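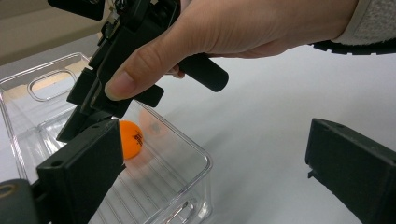 In February our knitting circle in Undstead decided to repair old sweaters for one winter instead of making new ones. I was against it at first, I must admit. I like to begin with fresh wool, and a hole in an elbow is not a pleasant thing to look at in the evening. But we have now 29 sweaters finished, and I have learned more from them than from any pattern book. The cuff is where most of the work is. A light gray knit sleeve with a darker band at the wrist, such as the one in the first photo, would be a typical guest at our table, and gray is difficult. You think you have the right shade, then you go to the window and it is green.

For the wool we went to Dollico, who sell the ends of cones by weight. I bought 300 grams and it will be enough until next year. Please wash a small piece before you use it. My first repair became tight after washing and the sleeve looked like the neck of a bottle. For thin places, work over them before they become a hole. Take the thread two rows further than seems necessary on every side, and do not pull. When the edge of a cuff is already open, I pick up the stitches above the damage and knit the band again downward. It takes me one evening for each side.
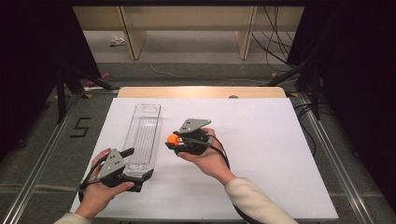
Jana Ackermann wrote to us that she does not agree about the new band. She would always keep the old edge, even if it is ugly, and darn it with a thinner thread, as a new band makes the rest of the sweater look tired. I have tried her way on a brown cardigan and it is slower, but the wrist stays softer. For children I would still knit it again.

Our next evening is on 20th November in the reading room at Yeoman. Bring a sweater, a blunt needle and your own scissors. Tea is there, cake is welcome.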